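# Dosetti-Sim: ficha de datos

Última actualización: junio

Esta ficha acompaña al subconjunto de dormitorio de Dosetti-Sim, generado con el simulador Tinilora. La mantiene Vicente Quezada. Léase antes de citar cualquier cifra del artículo, en especial la de generalización, que a mi juicio está mal planteada.

## Qué contiene

139 episodios simulados de manipulación de objetos pequeños en una habitación de paredes rojas. Cada episodio incluye imágenes, estados articulares y una instrucción en texto. No hay datos reales, ni se ha comprobado la transferencia a un robot físico. 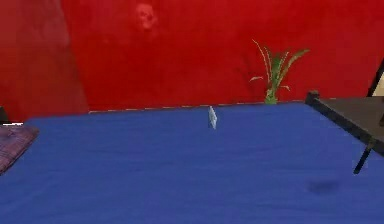
La tarea «recoger objeto aislado» es la que sostiene el resultado principal, y es también la más fácil de resolver por atajo. Una política que solo aprenda a buscar contraste puede acertar sin entender la instrucción: un objeto pequeño y blanco, de pie sobre una superficie azul, con espacio libre por todos lados. Entrenamos una variante sin entrada de texto y apenas perdió rendimiento. El artículo lo menciona en una nota al pie; yo lo habría puesto en el resumen.

## Variación de vista

Lertchai Jaidee defiende que el cambio de punto de vista basta para hablar de robustez. No lo comparto. Se mueve la cámara, pero la habitación y sus colores siguen siendo los mismos, y el codificador visual puede agarrarse a ellos.

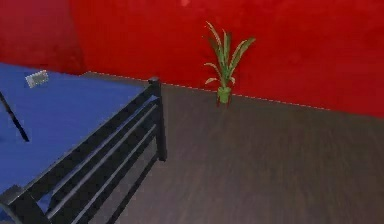

Figura 2. Vista elevada de la cama de armazón negro, con la planta junto a la pared roja.

Hay 4 semillas por configuración. Con ese número, las diferencias entre Verside y la línea base caen dentro de la dispersión en 2 de las 7 tareas. La tabla del artículo marca en negrita la media más alta en todas ellas, sin intervalo.

## Tareas sobre el mueble

Son las más útiles del conjunto, porque obligan a elegir entre varios objetos. La resolución de las texturas es baja y algunos objetos pequeños cuestan de identificar incluso para una persona. No se ha medido el acuerdo entre anotadores.

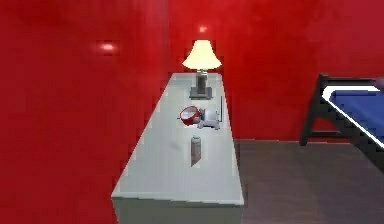 Figura 3. Mueble blanco con una lata, un bol rojo volcado en parte y una lámpara encendida al fondo.

## Limitaciones conocidas

- Una sola habitación. Toda afirmación sobre «entornos nuevos» debe leerse como «vistas nuevas».
- La iluminación no se aleatoriza.
- El criterio de éxito lo calcula el simulador a partir de la pose final; un objeto empujado hasta su sitio cuenta igual que uno agarrado.
- Las instrucciones salen de plantillas.

## Uso recomendado

Depuración de canalizaciones y pruebas de regresión. Desaconsejo usarlo como única evidencia de que un método sigue lenguaje.

Comentarios (3)

**Pak-hei Chu**
¿La variante sin texto usa los mismos pesos iniciales? Si no, la comparación tampoco dice gran cosa.

**Vicente Quezada**
Los mismos, y el mismo calendario de entrenamiento. Subiré la configuración.

**Chin-lung Tse**
Lo del empujón nos pasó igual con Chung. Al exigir contacto con ambos dedos el éxito bajó bastante y el orden entre métodos cambió.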